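Why does glass break but plastic bounce?

September
By Amra Gashi
Reading time: 4 minutes

I dropped a tumbler on the kitchen floor last week. It was my favourite one, with a blue fish on it, and it went everywhere. There were bits under the fridge. There was a bit in my slipper, which I found the next morning with my toe. And my plastic beaker, which I've dropped more times than I can remember, just goes bonk and rolls under the table.

So I went and read up on it, and now I'm going to tell you what I found, whether you like it or not.

What is glass, anyway?

Mostly it's sand. Not quite the sand you get in your sandwiches at the seaside, though. Glassmakers like very clean, pale sand, and they mix it with soda ash and limestone. The soda ash helps the sand melt more easily and the limestone makes the glass tougher, so it doesn't go wrong when it meets water. Then it all goes into a furnace that's far, far hotter than your oven at home, until the whole lot turns into a glowing orange goo, a bit like runny honey.

When the goo cools down, something odd happens. If you cool water, the tiny particles in it line up in neat patterns and you get ice. The particles in glass don't get the chance. The goo gets thicker and thicker, and they end up stuck wherever they happened to be – like a game of musical statures, sorry, musical STATUES, where the music stops and everyone freezes in a muddle. (I left that in because it made me laugh.)

So why does it smash?

Plastic is made of long, stringy particles all tangled up, like a bowl of spaghetti. When you drop a plastic cup the strings can stretch and slide a little, and that soaks up the bump. Glass can't do that. Its particles are held together very tightly and they won't slide past each other at all.

You'd think that would make it super strong, and in a way it does! You can pile a lot of weight on a glass block. But every piece of glass has tiny scratches on it, far too small to see. When it hits the floor, all the pushing and pulling gathers at the tip of one of those scratches and rips it open. The crack gets longer, then longer again, and it moves faster than any racing car. By the time you've said "oh n–" it's all over.

Why can we see through it?

Light is made of energy, and things look solid when they soak light up or bounce it about. The light we can see goes into clear glass and comes out the other side without much bother. A little bit does bounce back off the surface, and that's why you can see your face in a window when it's dark outside. Try it this evening with the lamp on. Pull a horrible face.

Even clear glass can make a faint shadow, too. The light bends as it goes through the curved sides, so less of it lands in some places and more in others. Stand a glass of water on a sunny windowsill and look for the bright squiggles next to the dark bits. I once spent a whole breakfast on this and my toast went cold. 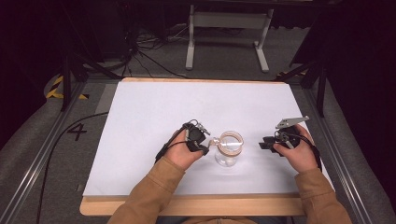 THE GROLIS YOUNG READERS' CLUB – SCIENCE CORNER

Can you use it again?

Yes, and this is my favourite part. Old bottles and jars get sorted, washed and crushed into little lumps called cullet (a great word, say it out loud). The cullet goes back in the furnace with some new sand, and it melts more easily than sand does, so the furnace needs less fuel. Then it becomes a new bottle, and later on perhaps another one after that. You can keep going and the glass stays just as good.

Not all glass can go in the bottle bank, mind you. Oven dishes and drinking glasses are often made from a different recipe, and they melt at a different heat. Ask a grown-up to check what your council takes. My poor fish tumbler had to be wrapped in newspaper and put in the ordinary bin.

Something to try

You'll need 4 clean jars, all the same size, a jug of water and a metal spoon. Leave the first jar empty, then put a little water in the second, more in the third, and nearly fill the last. Tap each one gently on the side. GENTLY, please, you've read the bit about scratches! The fullest jar makes the lowest note, as the water slows down the wobbling of the glass. If you've got 8 jars you can make a whole scale, and I managed most of "Twinkle Twinkle" before I was asked to stop.

If any glass does break, leave it where it is, keep your feet still and shout for a grown-up.

Contact the Science Corner | © Grolis Young Readers' Club | Back to top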